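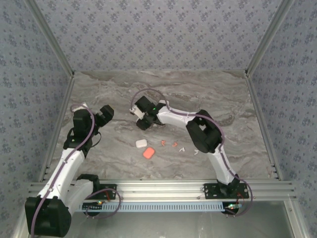 双腕ロボット用グリッパーの比較試験、難敵はイヤホンケース

2019年8月6日(火)

ロボットハンドの評価を請け負うJelwoodは、卓上型の双腕アームに取り付けるグリッパーの比較試験の途中経過を公表した。対象はCarkine製とKuvby製の2機種。課題は、ワイヤレスイヤホンの充電ケースをつかみ、ふたを開け、中身を出し入れするという、人間なら電車を待ちながら片手間に済ませる作業である。

試験を率いるAma Quartey氏によれば、当初の課題はもっと見栄えのするものだったらしい。積み木、ボトルのキャップ、それに布をたたむ作業。いずれも両機種がそこそここなしてしまい、差がつかなかった。「営業資料に載せるならあれで十分でした。困ったのは、私たちが営業ではなかったことです」と同氏は話す。

そこで選ばれたのが角の丸いケースだった。つるりとしてつかみどころがなく、強く挟めば逃げ、弱く挟めば落ちる。カタログに並ぶ最大把持力の数字は、この場面ではほとんど慰めにならない。試験では把持力の設定を3段階に分け、1段階につき16回ずつ同じ動作を繰り返した。最も強い設定で成績がよかったのは、ケースを台の外へ送り出す飛距離だけだったという。

指先の形も結果を左右した。Jelwoodはフィンガーの試作を13種類まで増やしたところで、いったん番号を付けるのをやめている。ふたの縁に指を掛けるには先端が薄いほうがよく、本体を支えるには面が広いほうがよい。両方の希望をかなえた試作品は、Quartey氏の言葉を借りれば「どちらにも向いていない、たいへん公平な指」になった。
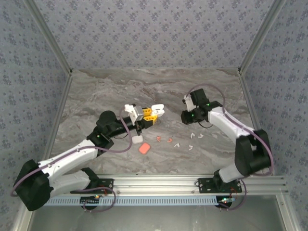
黄色いフィンガーで、ふたの開いた白い充電ケースを保持する左腕。台上には赤と白のイヤホンが並ぶ。

制御にはŻakのコントローラーを使い、2機種とも同じ操作手順で動かした。条件をそろえるためだが、開閉指令に対する応答の速さが違うため、同じ手順がかえって片方に不利に働いたのではないかとの指摘もメーカー側から出ている。どちらのメーカーからの指摘かについて、Quartey氏は「両方です」と答えた。

途中経過の段階では、ケース本体の保持はKuvby製がやや安定しており、ふたを開ける動作ではCarkine製に分がある。双腕なのだから左右に1台ずつ付ければよさそうなものだが、その組み合わせは今回の試験項目に入っていない。比較試験である以上、仲良く協力されては困るという事情もある。

イヤホン単体のつまみ上げは、両機種とも課題を残した。軸の部分を挟めば持ち上がるものの、ケースのくぼみに戻すとなると向きが合わない。カメラの取り付け位置を手首寄りに変えた追加試験を予定しており、こちらは作業台を真上から見る場合との比較になる。照明の条件も見直すとのことだ。

最終報告は12月に公開される。Jelwoodは耐久試験の結果も併せて載せる方針で、フィンガーの摩耗と、電源を入れ直した後の位置ずれを記録している。試験に使ったイヤホンの音質については、評価の対象外としている。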